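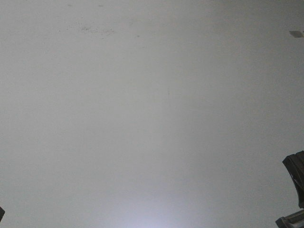 Figure 4. Painted surface with small, faint marks near the top.

Section 4. Preparing the Small Room

10 shares | 3 comments

4.1 Scope

This section applies to the small rooms in the Wustov residence that are entered through a single door. It covers the painted surfaces, the doorway and the floor. Kitchens are covered in Section 5. Staff completing a room for the first time should read Section 2, Cleaning Supplies, before starting.

4.2 Painted surfaces

1. Turn on the room light and open the door fully.
2. Look over the walls and ceiling from more than one position. Faint specks and smudges on a pale surface, such as those in Figure 4, are easily missed when viewed from the doorway only.
3. Dust the surface with a dry microfiber cloth, working from the top down.
4. If marks remain, add one capful of mild soap to 500 ml of lukewarm water. Dampen a clean cloth, wring it out well and dab the mark lightly.
5. Leave the surface for 10 minutes and check it again.
6. Record any mark that is still visible on the room sheet as "residual." Scratches and hairlines are recorded separately as "surface."

CAUTION: Do not use abrasive pads or bleach on painted surfaces. Do not spray liquid directly onto a wall or ceiling.

Note: Repainting is arranged by Piroska Szabó's office. Touch-up paint must not be applied by cleaning staff, even where a matching can is available.

4.3 Doorway and floor

1. Wipe the door handle and the latch plate with a barely damp cloth, then dry them. Keep moisture out of the recesses in the plate.
2. Wipe the metal edge strip along its full length.
3. Check the threshold where the wooden flooring meets the gray floor. The two are at different levels. Remove grit by hand brush before mopping.
4. Place items that are to stay in the room on the white tray. Boxes go toward one side so that a bag can be set beside them.
5. Mop the gray floor, beginning at the far wall and finishing at the door. Do not carry the wet mop across the wooden flooring.

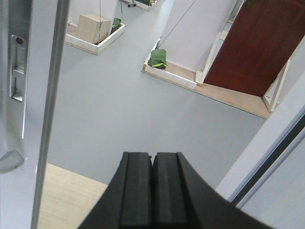 Figure 5. Floor seen from the doorway, with box and green bag on the tray.

CAUTION: The step at the threshold is a trip hazard. Set bulky items down before crossing it.

6. Keep the swing of the door clear for a distance of 40 inches.
7. Turn the handle and confirm that the latch moves freely. Report a stiff latch to Norbert Balogh the same day.

Note: Cardboard boxes must not be placed on a damp floor. If the tray is being washed, move its contents to a dry shelf until it can be put back.

4.4 Sign-off

Complete the room sheet, enter the room number and sign at the bottom. Unmarked boxes are listed by size and location only and are not to be opened. Sheets are kept in the gray binder until the September review.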